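Udeck work surface: three months on a two-arm bench cell

The Udeck is a flat top with a stepped board at the rear, sold by Holeck for small two-arm cells. Ours replaced a painted sheet that had become too shiny to use under the overhead lights. It has been in service since January.

Fitting took 45 minutes with two people. The top drops on to the existing frame and is held from underneath, so there are no screw heads in the work area. The instructions are one page long and give no torque values. I asked Holeck and got an answer the same afternoon; it should have been printed on the sheet.

The matte finish is the best part of the product. Glare no longer upsets the overhead view, and a dropped part does not skid far. Shadows from the arms still fall across the surface, so the lighting needs as much care as before.

After fitting, both arms have to be set up again for height. We use an egg tray for this. It has a regular pitch, the pieces are rounded and awkward to hold, and an error in finger height is easy to spot when a piece meets the rim of a cup. Index the tray from its back row and fill towards the front.

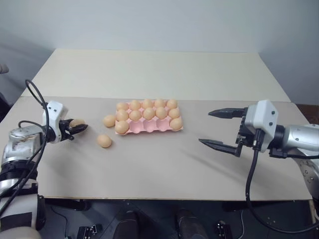
Height check with the egg tray: left gripper holding an egg just above the top, right gripper open, three cups still empty in the front row.

Ákos Sárközi wrote our check routine and runs it after every change of fingers. The first attempt on the new top was 5 mm out on the left side. The cause was a spacer from the old sheet, left under one corner. With that removed, both sides came within tolerance and have stayed there for 2,000 cycles.

Cable routing is the weak point. Udeck has no clips or slots along the front edge, so hanging cables can rub against it. We added edge trim from Bakos, which cured the marking on the sleeves. Check the slack at full reach on both arms before running at speed.

Cleaning is simple: damp cloth, mild soap, no solvent. Pencil marks come off. Marker does not.

Recommended for light handling work. I have not tried it with heavy parts. Score: 9 for the surface, 5 for the instructions.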